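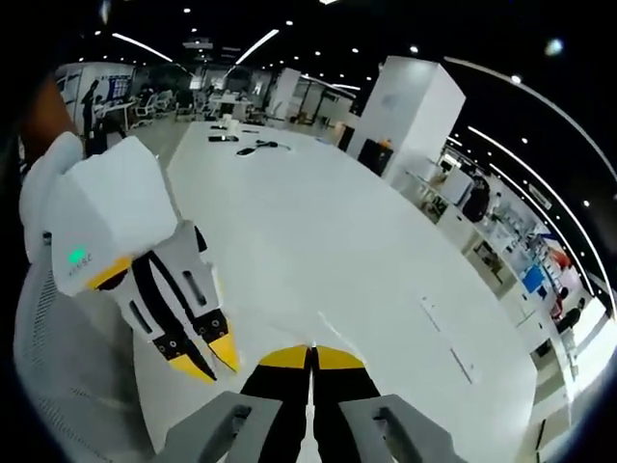
The Desar meeting table in glossy white, with a gray mesh chair pulled up.

If you need one big table for a room where people are always getting up and sitting down again, take a look at the Desar! We've had ours from Batcombe since December and I'm still very fond of it. The top is white with a real shine to it, so it bounces the ceiling lights back at you and makes the whole office feel brighter (my desk is by the wall, so I'll take any help I can get).

I was worried about fingerprints, and yes, you do get them. A soft cloth and a squirt of plain glass cleaner takes care of it. Skip anything gritty.
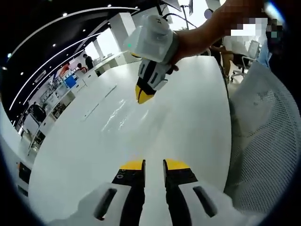
The oval shape is what sold me, though. Our old table had square corners and I walked into them with my hip every single Wednesday, carrying coffee. With this one you just sort of slide past. It goes nicely with mesh chairs too, either white or gray, and ours get rolled in from the desks whenever there's a crowd.

Delivery took 15 days and it comes in 6 boxes, so clear some floor first. Masaru and I put it together in an afternoon, and you really do want two people for flipping the top. The felt pads for the feet are sold separately, so add a pack to your order if you have a hard floor.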